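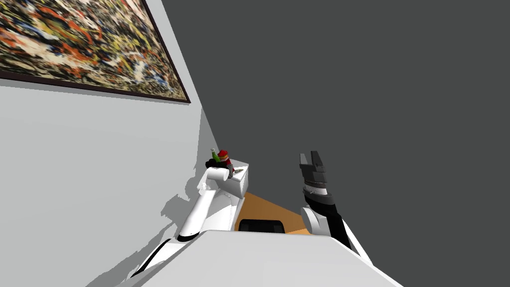
Can a machine do your tidying yet? Short answer, bits of it. Start with the top of a small cabinet, everybody has one and everybody dumps stuff on it. A green bottle with a thin neck, something red next to it, a flat thing lying near the edge, and one arm has to get in among that lot without sending the bottle over. You'd do it without looking. A machine needs room round each item, so the first tip is dull – space things out before you hand the job over.

Other tips, quick ones:

Tall and narrow goes at the back. Flat stuff is the worst to pick up, let it overhang the edge a bit or put it in a shallow tray.

Glass last. Always. Gregor Mackay did glass first at the Clonell flat and spent 30 minutes with a dustpan.

Clear the floor before you start, chair legs included.

Dusting round things, no. Wiping a bare top, yes, if you don't mind doing the corners yourself after.

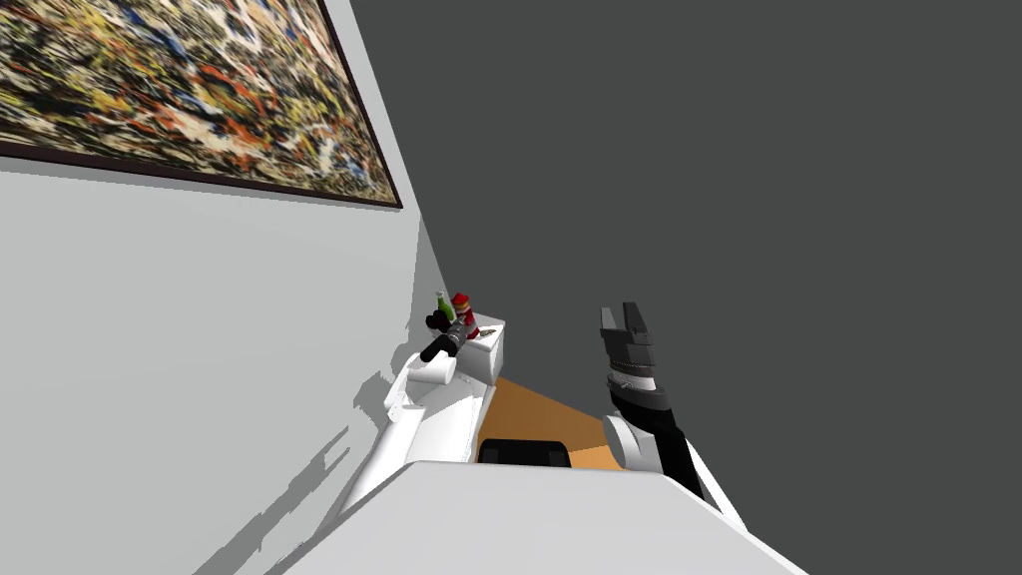

Gredow Home Chores Club – Tips Page

Shop floor is easier than home, most of us agree. Same bin, same shelf, same part all day. Mebrat Kassa looked after a packing line at Skevadberg and reckons it shifted 3000 cartons a shift with 2 people watching. Ask the same kit to put away one bag of shopping and its stuck. So if you want help at home, make home a bit more like the shop floor. One place per thing. Put tape marks down if you have to, they peel off fine with a hairdryer.
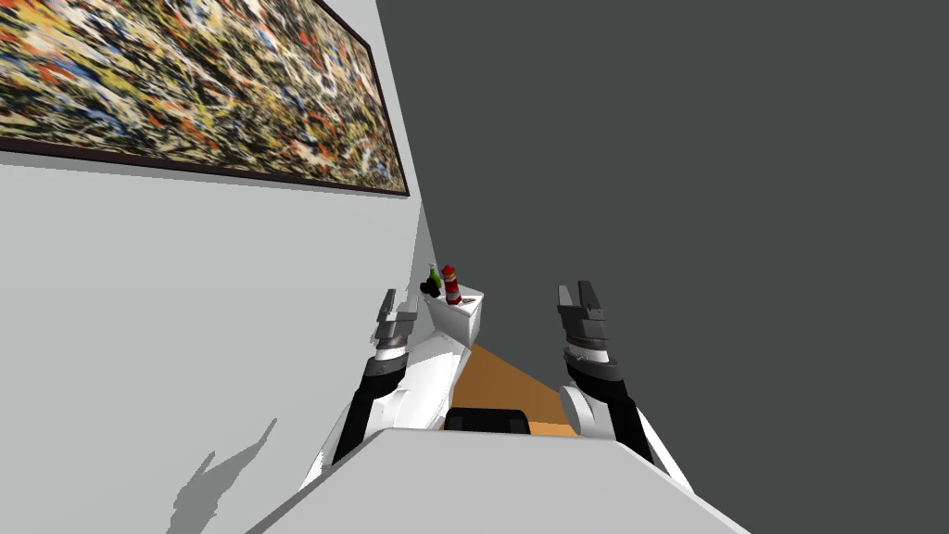
Two hands or one? We argue about this every month. Tins and jars, one is plenty. Lids, cloths, anything floppy, you want two, and both need to be free before you start. Two grippers with two fingers each will close on a bottle neck well enough in theory, but a wide red thing with a round top is another matter, grip it low down and go slow. Same advice we'd give a teenager tbh.

Laundry next time, probaly December. Gebretsadik folding board is still out on loan, please bring it back.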